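Gratau Community Help
Handheld Grippers > Faults and Safety

Gripper closes by itself during garment work

Asked from the Stirkerthorpe site

Our department operates two Gratau handheld grippers for a garment handling program. In November, one unit began closing its fingers without any movement of the trigger. The fault has occurred three times, always after the unit had been in use for most of the morning. On the last occasion an operator was smoothing a collar by hand between the fingers and received a pinch to the thumb. The injury was minor, but our safety office has withdrawn the unit from service until a cause is established.

The log shows code 157 on two of the three occasions. The unit has completed some 4,000 open and close cycles. The firmware is current, and the finger pads were replaced at the last inspection. We would be grateful for guidance on whether this is a known fault, and whether the second unit may remain in use in the meantime.

3 answers

Answer 1 - accepted

Code 157 indicates that the trigger position and the finger position disagree. On this model it is most often a worn trigger sensor, and less often a damaged cable. The following procedure is the one adopted at our own site.

Remove power and confirm that the fingers can be moved freely by hand. Inspect the cable where it enters the handle and flex it gently in each direction. Reconnect power with nothing between the fingers, leave the trigger untouched, and watch the trigger reading for ten minutes. A healthy sensor holds steady. Ours drifted by 343 counts before the fingers moved, and the sensor was replaced under the Declercq service agreement. Please note that a cold unit may pass this test. It should be repeated after a period of normal work.

The absence of a code on the third occasion does not clear the sensor. Our older logs dropped entries whenever the unit was switched off quickly after a fault.

Answer 2

Had the same thing on a Miso controller. Reinstalled the software and it went away. Worth a try.

Answer 3

I would advise against relying on the previous answer. A reinstallation resets the trigger zero point, which can hide a drifting sensor for several weeks.

With regard to the second unit, our rule is that any gripper of the same age is tested before it returns to the table. We now replace trigger sensors at 3,000 cycles - earlier than the service sheet asks - and have had no further unplanned closures.

The working practice deserves equal attention. Jackets and shirts invite people to reach in and straighten a lapel while the fingers are in position.
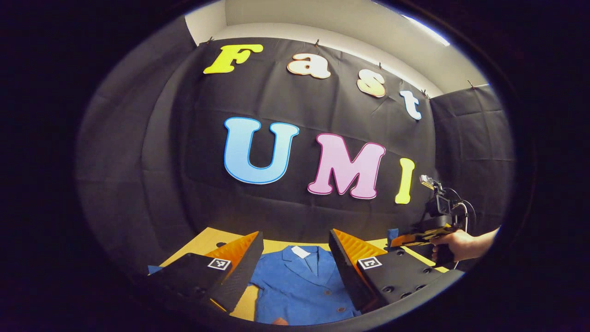
Our written procedure therefore requires the operator to draw the gripper back from the garment before any adjustment is made by hand. Where two grippers share one table, both are drawn back, and one operator is designated to give the word to resume. Cables are to be kept clear of the forearm so that a sudden movement does not pull on the connector.

I would also recommend recording the pinch as an incident even though no treatment was needed. Declercq requested our incident record before it would approve the replacement part.

Comment from the original poster: Thank you. The trigger reading was steady for the first test and drifted on the second, after an hour of work. The sensor has been ordered. The second unit is being tested this afternoon and will stay out of service until the result is signed off.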